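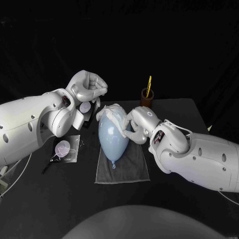
Grip force on deformable objects, how do you report it? I'm writing up the method section for a small study on wiping a soft object with two robot hands. We call the task Brendudix. One hand steadies or wipes with a cloth and the other is free to help. The object is a light blue balloon on a gray towel, and the cloth is white, so contact is hard to judge from the head camera once the fabric bunches up over the top. We ran 40 trials and I count 30 as successes. A reviewer at my lab says the success rule is too loose. Right now it only says the balloon must still be inflated and on the towel at the end. What else should go in?

jeline_bench

I would split the task into phases and score each one. A single pass or fail hides where the trouble is. For a cloth task I use these:

Contact phase. One hand presses the cloth to the object. Score it on whether the cloth stays between the fingers and the surface. If bare fingers touch the balloon, note it, even if nothing pops.

Handover phase. Both hands hold the cloth in the air, clear of the object. Score it on whether both grips are closed before either one opens. The cloth sags between the hands, so say how low it may hang before you call it a miss.

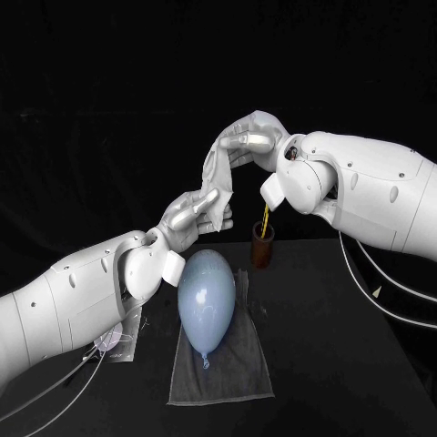 Release phase. The cloth leaves the hands and the object stays put. Mark the start position on the towel and measure the shift. We allow 8 mm. Your limit may be different, but print the number.

Also report the 10 failures by phase. That table is more use to me than the success rate.

Sethi23

Agree with the above. Did you use the same balloon for all 40? They lose air and get softer. Write down when you changed it.

plosholm_lab

We had the same argument over a sponge task. What settled it was having two people score the same recordings without talking to each other. They disagreed on 23 percent of the trials under the loose rule and 8 percent after we wrote out the phases. If you only have time for one change, do that. As for grip force, I would leave it out unless your hand sensors are calibrated. Motor current is fine as a rough guide, but label it as current.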